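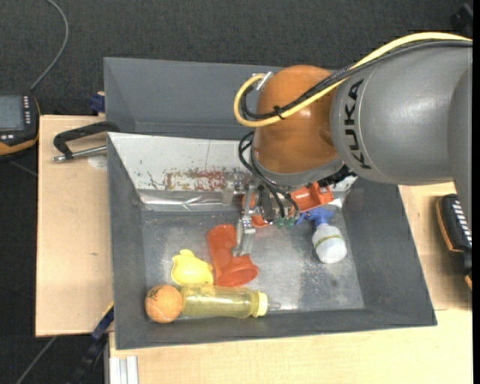 Cable dress rules for a picking cell: what do you write down?

jugah_cellnotes
Our little lab finally got told to write up house rules for the bin picking cell, and guess who got the job. I've got drafts for speed limits in teach mode, who can hold the pendant, and where people stand. What I'm stuck on is cables. We run everything on the outside of the arm, tied down at the wrist, and my first draft says "inspect all ties and loops every 40 hours of run time." Is that too much? Too little? I'd love to see how other people word it.

tresentmike
40 hours is fine if somebody really does it. We had something like that on the wall at my last job and the sign-off sheet was filled in a month ahead, lol. I'd tie it to a thing people already do. Ours is "jog axis 6 to both ends at slow speed before the first run of the day and watch the loop." Takes 90 seconds. If the loop goes tight or rubs, you stop and redo it.

Also trim your tie tails!! Flush cutters, every time. Those little ends will open up the back of your hand when you reach around the wrist.

palletqueen
Agree on the tails. Don't agree on the jog test being enough. You're checking with the arm up in free air, and a loop can look great there and then snag once the wrist is down between bin walls. I'd do it at the lowest pick pose in each corner of the bin.

tresentmike
Ok but now it's four corners plus both ends of axis 6, and people will skip it by Tuesday.

palletqueen
So make it a saved program? Ours runs at creep speed and one person watches with the pendant in hand. We log it. 2,293 checks in the log so far and it's caught a few bad ones, mostly air hoses where they come into the gripper.

Amirul Ngui
I wrote the rules for our cell at Bronton, so here's my two cents. Split it in two. Quick look each shift, full corner check after anyone touches the gripper, the hoses or the bins. That last one matters more than folks think, ours are clamped to the table and every time they got re-clamped they ended up a hair off. We put "bins moved = full check" in the rules and the arguing pretty much stopped.

One more for your draft: say where the pendant goes when it's not in someone's hand. We say on its hook, cable clear of the walkway. Left on the table it ends up under somebody's elbow.

zak_dave
We keep ours on the table at Zakormont and I'd fight for it. The hook is behind you when you're facing the arm. I want the stop button where I can slap it.

Amirul Ngui
Fair, if you're standing right there. I'd still want a marked spot for it.

jugah_cellnotes
This is great, thank you all! Going with the split version, plus a saved corner program, plus "no tie tails past the head." Pendant spot I'll put to a vote, I can see both sides. Does anyone put a replacement date on the hoses themselves, or do you just swap when they look bad?

palletqueen
We swap at 1,440 hours no matter what they look like. They're cheap.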